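Hemley Hand-Held Gripper Trial – Frequently Asked Questions

Last updated Thursday, May 30, 2024

These are the questions we get most from people joining the gripper comparison at the Brollbridge office. If yours is missing, write to the trial desk.

What are you comparing?

Two finger mounts for the same hand-held gripper. The Nasrallah mount is the older one and holds the finger stiffly. The Harnach mount gives a little under load. Everything else stays the same, including the camera and the recording settings.

How long does the trial run?

It started in April and ends when we have 2000 usable recordings, split evenly between the two mounts. We have almost 600 so far.

Do I need experience with robots?

No. You hold the gripper in your hand and do ordinary tabletop tasks with it. Most people are comfortable after 50 practice grasps, and those are not counted toward the total.

What does the gripper's camera record?

It has a wide lens, so it picks up far more than the fingers. Expect the room, the ceiling and anyone nearby to be in view. Faces are pixelated before a recording goes to the reviewers. If you would like to stay out of the recordings entirely, tell us before a session begins and we will keep you out of the area. 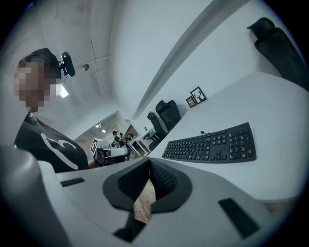
View from a gripper's camera, with a second gripper and a marker board through the doorway.

Why is there a board with a black square on it?

The square is a fiducial marker. The software knows its printed size and uses it to work out where the camera is. Show it to the camera slowly at the start of each recording, from at least two angles. Please don't move the board during a session – a shifted board means we throw out every recording made after it.

Can I wear a cap or glasses?

Yes to both. If you are also using the head camera, clip it on firmly and check that it doesn't slide when you look down.

What should I do if a finger insert comes loose?

Stop recording, press the insert back into its mount and mark the take as failed. Don't glue or tape it. We want those failures in the results, and so far the Harnach mount has had more of them.

How often are the finger pads changed?

After 300 grasps on either mount. The count is kept on the sheet next to the charger. Worn pads make both mounts look worse than they are, so please fill in the sheet even after a short session.

Will you publish the results?

A short report will go on this page, with the failure counts for each mount. The raw video will not be released.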